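The Bag of Bags

My aunt left the house to my cousin Amirul, the car to the church, and the bags to me.

The lawyer read that last part twice. "All bags," he said, and turned the page over in case there was something on the back. There wasn't. I asked if he thought she meant handbags. He said the document didn't draw a distinction, and that his fee for finding one would be 700 dollars.

So I drove to Steltlow in February with the trunk cleared out, feeling like a man of property.

Anyone who knew my aunt knew about the bags. She never paid the 10 cents at the Runance supermarket in her life. She regarded the 10 cents as a tax on people who hadn't planned. She had a bag for library books and a bag for bread, and on the back of the pantry door she had a bag for the other bags, which had a hole in it, and so hung inside a second one. When you visited, you left with something in a bag and a reminder that she would like it back. I mean the bag. You could keep the soup.
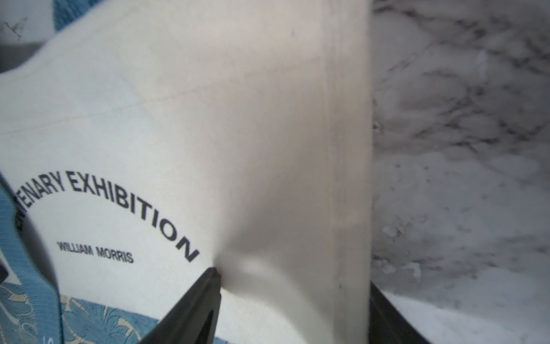
"Exhibition," with the blue floral band underneath.

The best of them were from museums. As far as any of us could work out, my aunt had never gone past the gift shop. She believed that paintings were for looking at and that you could do that from a canvas bag, at home, sitting down, with a drink. Her friend Sulastri Lumenta went to the shows and paid the admission and walked until her feet swelled, and my aunt would meet her at the exit and ask what they had.

Amirul was waiting at the door when I got there. He is a Tambunan from the side of the family that keeps receipts.

"Kamarul," he said. "I've been thinking about the word 'all.'"

"Me too," I said. "I like it."

He felt that a house came with its contents. I felt that a bag could not be contents, being by nature the thing contents went in. We argued this in the hallway with our coats on, and I believe we were both a little proud of how it was going. Then he said the William Morris was his because he had carried it home for her from the train, and I said by that logic the train had a claim too, and he went to put the kettle on.
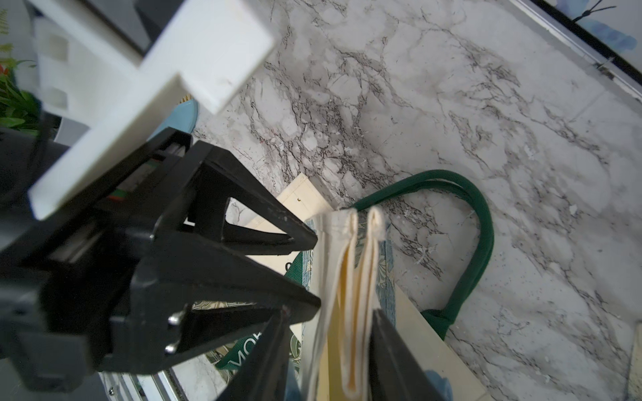 Page last changed: 12 January 2020

We laid them out anyway, to see what we were fighting over. That was a mistake. A bag in a closet is just a bag, but spread a few of them around and you start to have feelings. Amirul picked up a green one with a looped handle and said he thought it had gone to the dentist with him every year until he was twelve. I said I thought it had been to my graduation. It may have done both. She wasn't sentimental about scheduling.

I found a grocery list in one. It said onions, stamps, something for Amirul. I gave it to him and he read it for much longer than it took to read.

"It doesn't say what," he said.

"Probably soup."

"You don't buy soup at a store. She'd have died." He heard himself say it and folded the list up small.

At four the doorbell rang and it was Man-sik Kang from next door, who had come to say how sorry he was and also to ask whether we had come across a bag. He had lent it to her with lemons in it, he said. He was sure she would have wanted him to have it. We asked what it looked like. He looked past us, down the hall, and described with great accuracy the nearest one he could see.

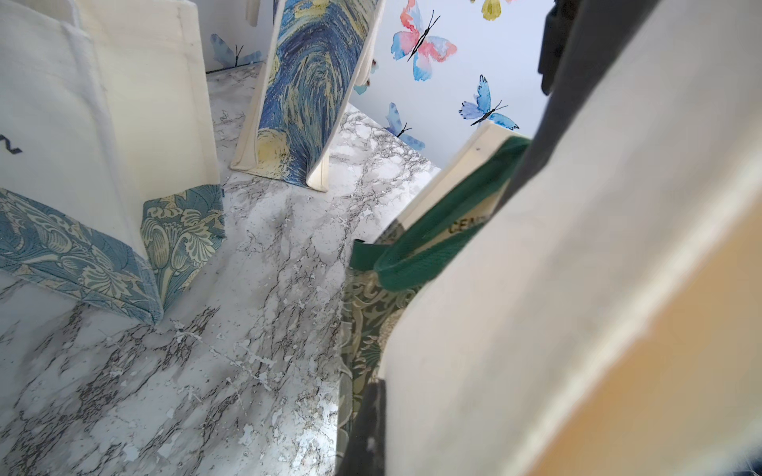 I have thought a good deal since then about what makes a thing worth having. Mr. Kang's lemons were real enough, I'm sure, but he'd never have walked across wet grass for a plain bag. He wanted the Starry Night. Everybody did. It stood there beside the Morris, all blue and yellow swirls, with those butterflies on the wall behind it, and it made the Morris look like the one that had read the book. My own hand had gone out for it before he'd finished his sentence. Amirul's was already there.

"She told me I could have that," Amirul said.

"When?"

"In general."

Mr. Kang said that he could come back at a better time. Neither of us wanted him to, so we invited him in, and he sat down with his tea and told us that she had once returned a pie dish of his in a bag and then come back the next morning for the bag, in the rain, with another bag over her head. He said it was the only time he had ever seen her run.

Amirul laughed until he had to take his glasses off. I hadn't heard him laugh since the funeral, where he'd had good reason not to, and I let go of the handle.

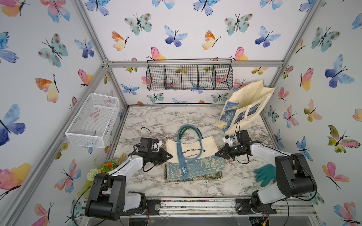 In the end we settled it the way our aunt would have, with maximum unfairness to everybody. Mr. Kang got the plain one, with two lemons in it. Sulastri Lumenta was to have first pick of the museum ones, on the grounds that she had actually seen the museums. Amirul kept the Starry Night, and I took the Morris, and told him that I preferred it, and by the time I reached the county road I nearly did.

I had no idea how to get the rest of them home. There were too many to carry loose, and the wind had come up. I stood on the step with my arms full and handles trailing down to my knees.

"Do you need a bag?" Amirul said.

He went to the pantry and brought back the one from behind the door, and then the one that went around it, for the hole.

"I'd like those back," he said.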